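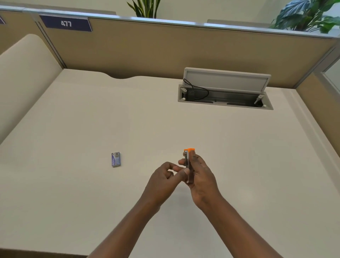 Kiron Shared Workshop — Small Robots Group

Desk work for the Plellero arm: handling, power and parts

Much of the Plellero build needs no bench. Small-part checks, connector work and labeling can be done at a desk, and desk 477 is set up for it: pale smooth top, power module let into the surface at the back right, nothing standing on the working area except what is in use. The notes below apply to any desk of that type.

Surface

Wipe the top with a dry cloth before opening any hardware bag. A pale top shows dropped screws well but shows marks too, so put down a mat for anything with cut metal edges. Do not solder at a desk. Do not file at a desk either; aluminum dust gets into the power trough and is hard to remove.

Handling small metal parts

Hold the part upright in one hand and work on it with the finger and thumb of the other. Keep both hands over the middle of the desk, low, so that a dropped part lands flat and stays put. Keep the box a part came in on the desk, a short distance off to one side, until the part is fitted or put back. Small boxes carried off to the shelf too early are the main source of unlabeled parts.

Polished surfaces reflect the overhead light. To find a scratch or a burr, turn the part slowly and watch the reflection break along the edge. Then run a cotton swab down the same edge. If it snags, the part goes to the bench for deburring.

Never force a cap or end piece with a metal tool. Finger pressure first, then a plastic spudger. If neither moves it, write it up and leave it.

Power at the desk

The recessed module stays closed when it is not needed. With the lid up, check that cables come out without a sharp bend and that none will be pinched when the lid goes down. Motor supplies are not to be plugged in here. The desk outlets are for chargers, laptops and the logic board supply only.

Test the logic board with the motors disconnected. The Deleck board idles at 137 mA on our supply. A reading well above that usually means a connector is seated one pin over. Switch off before reseating.

Wiring

Cut the shoulder harness to 910 mm before crimping. The first set was cut to the drawing and came up short once the strain relief was on. Use 22 gauge stranded wire for the signal runs. Label both ends before the sleeve goes on — the labels will not pass through it afterward.

Servo horns: nine are in the tray marked Nnaji. Two spline patterns are mixed in there. Try the horn on by hand before reaching for the screw. A correct horn seats fully with light pressure; a wrong one stops halfway and feels tight, and the screw will strip the spline if it is driven anyway.

Putting away

Parts in their own boxes, boxes in the tray, tray on the lower shelf. Anything doubtful goes in the bag marked HOLD with a slip giving the part, the fault and your initials. Živko Kelmendi goes through the bag before each bench session. Questions on wiring go to Morenike Ezeani.

Last revised 2021-11-03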